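3.2 Dock delays at Erkby

Planby's dispatch records cover 591 trailer arrivals at the Erkby warehouse. Drivers were promised a door within 2 hours, a promise the drivers we spoke to recalled with some fondness. We dropped arrivals with no gate time, most of them logged in January, when the gate printer was out of paper.

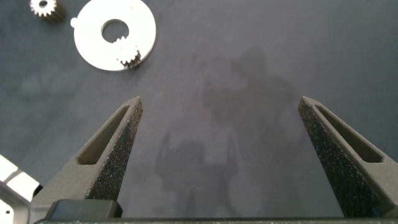

Figure 2. Two-finger gripper, open, over the work surface.

3.3 Carrier survey

We mailed 2,000 forms to small carriers and got 500 back, one with a freight bill attached. We did not pay it.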